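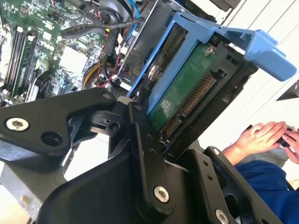

A hard drive in its blue caddy at the drive bay of an open desktop tower, with the club's gripper in close.

Students at Carkcombe Secondary College have spent the term teaching a robot arm to handle hard drives in old desktop computers, and will take the project to the Brandville schools robotics challenge in November.

The robotics club has 26 members in Years 9 to 12. Seven of them make up the team working on the drive task, which they have named Grundero.

Club coordinator Lawal Iyamu said the students chose computer repair after the college replaced the machines in its library and kept the old ones for parts.

"They wanted a job with small clearances," Mr Iyamu said. "A drive caddy has to go in straight. If you're a couple of millimetres out it catches on the side of the bay, and then you have to back off and line it up again."

The team works in pairs. One student guides the arm using hand controls while the other watches the bay and calls a stop if a cable is in the way. Each attempt is recorded and later used to train the software that will run the arm without a driver.

Students had logged 1482 attempts by the end of last month. Mr Iyamu said the early ones were slow, with some taking more than 2 minutes, and that the group had since changed the angle at which the gripper approaches the case.

Teams at the challenge will be given a tower they have not seen before and a set time to work on it. Carkcombe is entered in the senior division, along with a team from Hattar High School.

The club meets after school in the technology block. Students who want to join next year can leave their names at the front office.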